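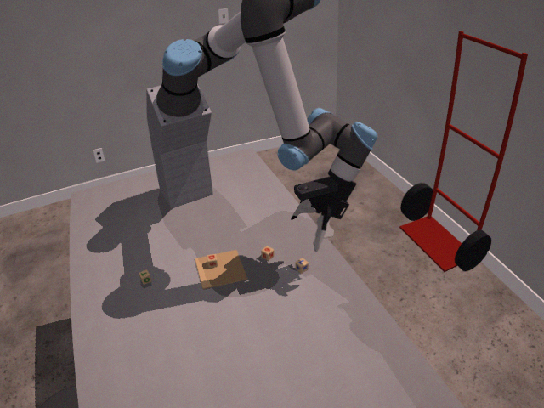 I bought the Rudosari rice cooker in February, after my old one finally quit halfway through a pot of jasmine. It had been a wedding present and it owed me nothing, but I still stood there sulking at it for a good while. Then I ate toast for dinner and went shopping online in a bad mood, so keep that in mind.

Search this site
Search
Recent posts

I wanted something small. There are two of us at home and one of us (me) will eat cold rice straight out of the fridge with a spoon, so leftovers are fine, but I don't need a pot that feeds a softball team. The Rudosari is the three-cup one. It was on sale, down 12 dollars, and it came with a steamer tray, a paddle and one of those little plastic measuring cups that I will lose by summer.

First batch was plain jasmine, rinsed, water up to the line. It took 31 minutes and it was a bit wet. Not ruined, just clumpy in a way I don't love. I called my friend Pornthip Chaimongkol, who grew up eating rice twice a day and has opinions, and she told me to ignore the line and leave the lid shut for a while after the click. So the second batch got a little less water and ten minutes of being left alone, and wow, what a difference! Separate grains, nice smell, nothing stuck to the bottom except a thin crust that I ate standing up.

Brown rice is slower, obviously, and the cooker spits. There's a steam vent on top with a removable cap, and on the brown setting it burps starchy water all over the lid and down the side. I put a folded dish towel under it now. The cap pops off and rinses clean in a second, but the groove around the lid doesn't, and you have to go in there with a corner of the sponge. I would happily trade the steamer tray for a lid that comes all the way off.

The steamer tray, by the way, is too shallow for dumplings. Frozen ones from Meesuk (the pork and chive, my favorite) touch the lid and come out with flat heads. Broccoli is fine. Sliced sweet potato is more than fine, and if you put it in at the start with white rice it all gets done together, which has saved me on a lot of lazy nights.

Keep-warm is decent. I've left white rice on it from noon to dinner and it was still good, a little dry at the edges. Overnight is too long, I tried it, don't.

Freya Tapley next door has the Gavora, the fancy one with the screen and the songs, and she let me borrow it for a few days so I could compare. Its brown rice is better than mine, softer all the way through and no spitting. White rice I couldn't tell apart. Hers also takes up half the counter and wants a whole menu pressed before it does anything, and mine has two buttons.

The cord is short, 33 inches by my tape measure, so check where your outlet is before you buy. Mine lives next to the toaster now and they take turns.

I'd give it four stars out of five for white rice and three for brown. If you mostly eat brown, save up for the Gavora or just use a heavy pot. I'm keeping mine, and tonight it's doing coconut rice with a can of Jusari coconut milk and a pinch of salt.

12 comments
31 shares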